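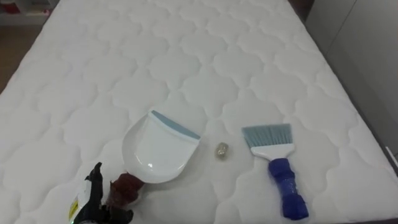 「百晩お試し」を最後まで読んでみる

マットレスの通販で「お試し期間つき、合わなければ全額返金」という文句を見ない日はなくなった。先月号で取り上げたところ読者からの反応が多かったので、もう少し書いておく。結論めいたことは先月と同じで、私はこの仕組みをあまり信用していない。

きっかけはゴステル(Gostel)の新しい案内だった。七月から返品条件を「さらにわかりやすく」したという。読んでみると、確かに文章は短くなっている。短くなった分、以前は本文にあった条件がよくある質問のページに移っていた。開封後3週間は返品の申し込みができないこと、回収には元の大きさの箱に入る必要はないが「運搬可能な状態」でなければならないこと、しみがある場合は対象外となること。最後の項目については、どの程度のしみかがどこにも書かれていない。問い合わせたところ「現物を確認して個別に判断します」という返事が来た。つまり、買う前にはわからない。

3週間の待機については、体が慣れるまで時間がかかるからだと各社が説明する。それ自体はありそうな話だと思う。ただ、三週間も寝れば古いほうのマットレスはたいてい処分してしまっている。粗大ごみの予約を取り、階段を下ろし、手数料を払ったあとで、もう一度床に寝る生活に戻ろうという人がどれだけいるだろうか。返品率の低さを満足度の証拠のように掲げる広告は、このあたりの事情を都合よく省いている。

読者の Tsung-han Man さんからは、オストビー(Ostby)の製品を返そうとした経緯を細かく書いたお便りをいただいた。申し込みは電話のみ、受付は平日の午後四時まで。つながったのは三度目で、そこで別の硬さへの交換を勧められ、断ると上に敷くパッドを無料で送ると言われたそうだ。パッドを受け取ると試用期間がそこで終了する、という説明は、こちらから尋ねて初めて出てきた。結局 Man さんはパッドを断って返金を受けたが、回収費として40ユーロが差し引かれていた。全額返金の「全額」に回収費は含まない、という脚注が確かにある。私も探したが、見つけるまでに二回読み飛ばした。

もうひとつ、耐久試験の数字について。トリニンバーグ(Trinimberg)のカタログには「2,000人が選んだ寝心地」とあり、その横に荷重試験の図が載っている。並べてあるので同じ調査のように見えるが、別のものだ。前者は購入直後のアンケートの回答者数で、使って数年後のへたりについては何も語っていない。寝具の売り場に長くいた Iara Fuentealba さんに見てもらったら、「買った翌週に後悔していると答える人は少ないですよ、自分で選んだのだから」と笑っていた。彼女が客に勧めていたのは、カタログの数字よりも詰め物の密度を聞くことだったという。答えられない店員や、そもそも公表していないメーカーは、それだけで候補から外してよいそうだ。

では店頭で寝てみればよいかというと、それも怪しい。上着を着たまま五分横になって、隣で店員が待っている状態でわかることは限られる。ヴルーベル(Wróbel)のように枕を持ち込んでよいとしている店もあり、これは多少ましだと思う。私は火曜の昼間に行って、四十分近く放っておいてもらえた。もっとも、そのとき気に入った625ユーロの品は、値札に「通常価格」とあるのに過去の値段がわからず、買うのは見送った。同じ札が冬にも下がっていたら教えてほしい。

返品の経験がある方は、断られた例も含めて編集部までお知らせください。契約時の条件の写しがあると助かります。次号では、羽毛布団の打ち直しの見積もりを比べます。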